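Buscamos probadores escépticos para gafas y pantallas de coche

En Vandau llevamos varios años escribiendo sobre tecnología para el automóvil y hemos perdido la cuenta de las presentaciones en las que se nos prometió que el habitáculo iba a ser un cine, una oficina o una sala de conciertos. Luego uno se sienta en el coche, intenta bajar la temperatura y tiene que pasar por tres menús. Para la próxima tanda de pruebas queremos gente que conduzca a diario y que no se deje impresionar con facilidad.

Qué vamos a probar

El visor Clustetti, que proyecta indicaciones de navegación sobre el parabrisas, y el sistema de entretenimiento trasero Moltomero, que según su fabricante "elimina el mareo". Nosotros no nos lo creemos, pero tampoco lo hemos medido, y de eso se trata. Si funciona, lo publicaremos igual.

Qué pedimos

-- Carné de conducir en vigor y coche propio con toma USB-C.
-- Un mínimo de 800 kilómetros al mes, con trayectos de ciudad y de carretera.
-- Disponibilidad durante todo julio. Quien tenga vacaciones fuera, que lo diga en el primer correo.
-- Saber redactar un párrafo sin adjetivos de folleto. "Experiencia inmersiva" descalifica.
-- Para Moltomero, un acompañante adulto que se maree leyendo. Que firme también el consentimiento.

No hace falta formación técnica. Quien trabaje para una marca de coches, un proveedor o una agencia que les lleve la comunicación no puede participar, aunque sea de otro departamento.

Qué ofrecemos

600 euros brutos por participante, pagados al entregar el último informe. No se regala el aparato ni se vende con descuento: se devuelve en su caja. Ya sabemos lo que pasa con las reseñas de quien se queda el producto. El montaje y la retirada se hacen en nuestro taller de Henao y corren por nuestra cuenta; el desplazamiento hasta allí, no.

Hay 40 plazas. Si no las cubrimos con perfiles que nos convenzan, haremos la prueba con menos.

Cómo apuntarse

Escribid al correo de redacción con el asunto "Pruebas habitáculo", el modelo y año del coche y un texto de unas 1.000 palabras como máximo sobre una función de vuestro vehículo que no hayáis vuelto a usar desde la primera semana. Leemos todos los textos, pero solo contestamos a los seleccionados. El plazo se cierra un viernes a las 14:00, el último de junio, y no se amplía.
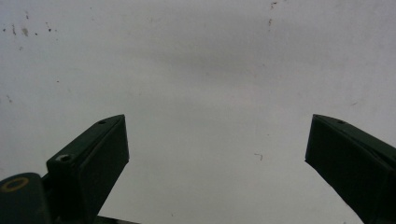

Los informes son semanales y se entregan por formulario, con los fallos anotados el mismo día en que ocurren. Quien deje dos sin enviar queda fuera de la prueba y no cobra.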